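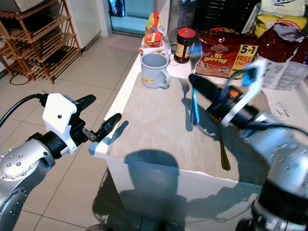 Who's Going to Set the Table?

Home | Columns | Kitchen | Archive
Print this page | E-mail this column

My friend Hiyori Tanabe thinks I'll have a robot doing my dishes before my youngest is out of high school. I've got a dinner riding on it (she picks the restaurant if she wins, and she has expensive taste), so I've been paying a lot more attention to forks lately than a grown woman should.

A fork is a rotten thing to pick up! It's thin, it's shiny, and it lies flat. Two black fingers on the end of a metal arm can get hold of one, I'll give them that. But I've set a table for 26 people with a phone in one hand and a toddler on my hip, and I wasn't thinking about forks at all.

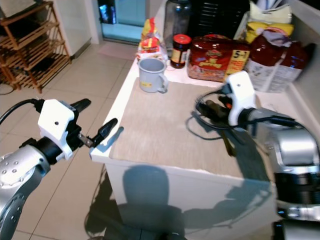
What gets me is the clutter. My counter has a mug, a jar with a red lid, noodles, and whatever came home in a bag and never got put away, and I reach around all of it half asleep at 7 in the morning. Any machine that wants the job has to live with that mess, because I'm not tidying up for the help.

Hiyori says I'm being unfair, and that slow is fine if you're out of the house anyway. Okay, maybe. My dishwasher takes two hours and I've never once yelled at it.

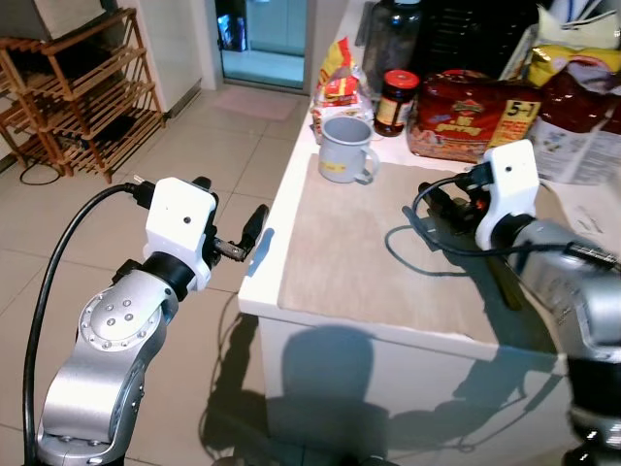
Still, I'd want to see the same arms do it in my kitchen, with my drawers that stick, every night for a month. Give me that and I'll buy dinner happily. Until then my money's on the kids, who are also slow and drop things, but they can find the mugs.

Columns by Adesuwa Garba | Contact the editor | Copyright Farow | Back to top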